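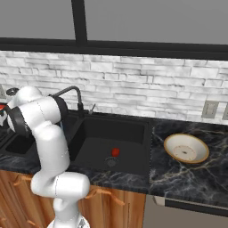 Bralen folding camera, 6x6, second version

Maker: Bralen
Film: 120 roll film
Negative size: 6x6 cm
Lens: Achari 80mm f/4.5, coated
Shutter: Havside, speeds 1 to 1/300 and B
Condition: good, please read below
Price: 110 EUR
Listed: 04/07/2022

The Bralen was made in three versions. The first one has no double exposure lock and its viewfinder is a simple folding frame. The second version, offered on this page, received the lock and a small optical finder in the top plate. The third has a rangefinder, but it is not coupled with the lens, so the distance must be read and then set by hand.

The camera comes from the collection of Leopoldo Mendoza, who used it until he changed to 35mm. The bellows were replaced by Hermenegildo Medrano in November and are free of light leaks. He has also cleaned the shutter. The slow speeds run well, only the one second is a little long. The lens has fine cleaning marks on the front element, and there is no fungus. The leather is lifting at one corner of the back door, near the red window.

Please note that the focusing scale is in feet. On the early cameras of this version it is in meters. The tripod thread is the large 3/8 type, and an adapter to the small thread is included.

Included: camera, leather case (the strap is repaired), lens cap, adapter, one empty spool. The manual is not included, but Marisol Figueroa can send you a scan of the 16 pages if you ask for it with your order.

Shipping takes around 4 working days inside the EU. For other countries please write to us before you pay.

See also: Damen lens hood 32mm, push-on; Bralen close-up lens set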